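Denico Hangar Playset (Østergaard line, reissue)
Reviewed 12 April 2025

I'll admit right up front that I have a soft spot for big hollow plastic playsets, so take my enthusiasm with a grain of salt. I had the original Denico hangar as a kid, lost most of it in a move, and have been grumbling about prices on the old ones ever since. When Lilgate announced a reissue last July I had my order in before lunch. Mine is number 617 out of 3000, which is printed on a little card in the box, and yes, I kept the card.

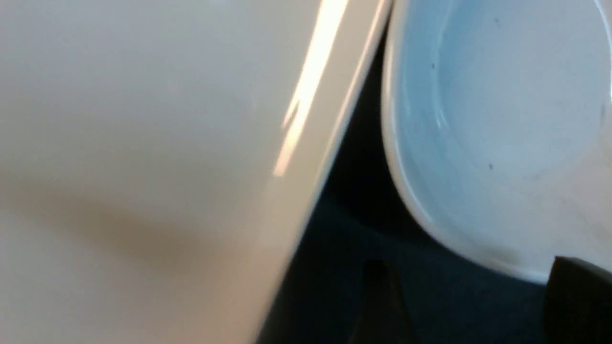 Smooth, glossy and cream, with a bright streak along the rim.

The set comes in five large pieces plus a bag of small ones, and you'll want to clear a good bit of floor before you start. The walls slide into slots in the base and hold nicely. The old one always leaned a bit to the left (at least mine did!) and I'm happy to report the new one stands up straight. The roof hatch is stiff. I worked it back and forth maybe a dozen times and it loosened up enough that I'm no longer scared of snapping the hinge, but I wouldn't hand it to a small child on day one. 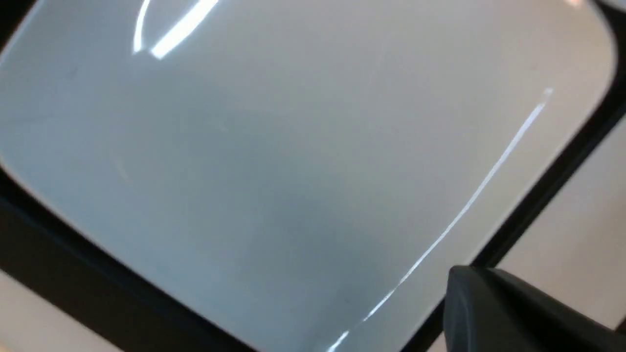
Color is where collectors are going to argue, and boy, have they started already on the Zultby boards. The reissue is a cooler gray than the original, and folks are posting comparison shots that don't agree with each other at all. I can see why, as shiny pale plastic is awfully hard to pin down. Take the rounded basin up there, which goes bluish-gray at one end and a warm off-white at the other, and then try telling me which shade you'd write down. My advice is to look at the hangar in daylight by a window before you decide you hate it. I came around to mine in a week or so.

The stickers are a mixed bag. You get two sheets, the printing is crisp, and the little control panels look wonderful once they're on. They're also very sticky, so you get one try.
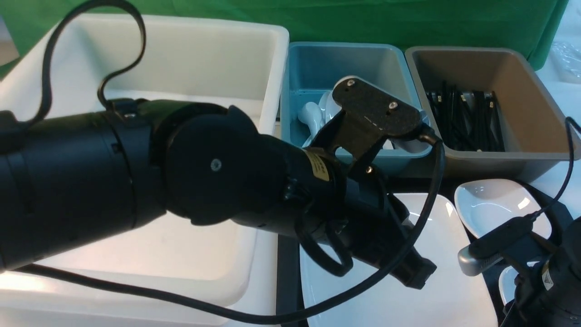

I put the landing pad stripe on crooked and there it will stay. If you're the careful type, a drop of soapy water gives you a few seconds to nudge things into place, and I wish I'd thought of it sooner.

Figures fit well on the upper deck, and the foot pegs are the right size for most of the Østergaard pilots, old and new. The cargo lift still runs on a string, just like it used to, and it still jams if you crank too fast.
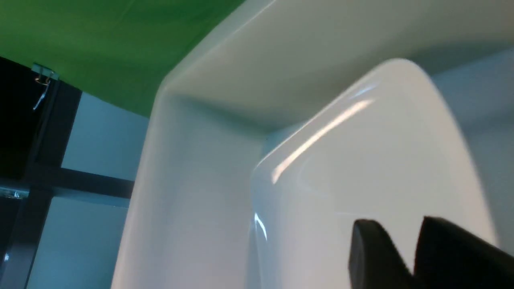
I love that they left it alone. A motor would have been more reliable, I suppose, but the crank makes a wonderful ratchety noise, and half the fun was always yelling at it.

At $244 it's a lot of money for a box with a string in it. The plain version without the lift is $100, and if you mostly want a backdrop for your shelf, that one will do you fine. I'd still spend the extra, but then I've been waiting for this since grade school.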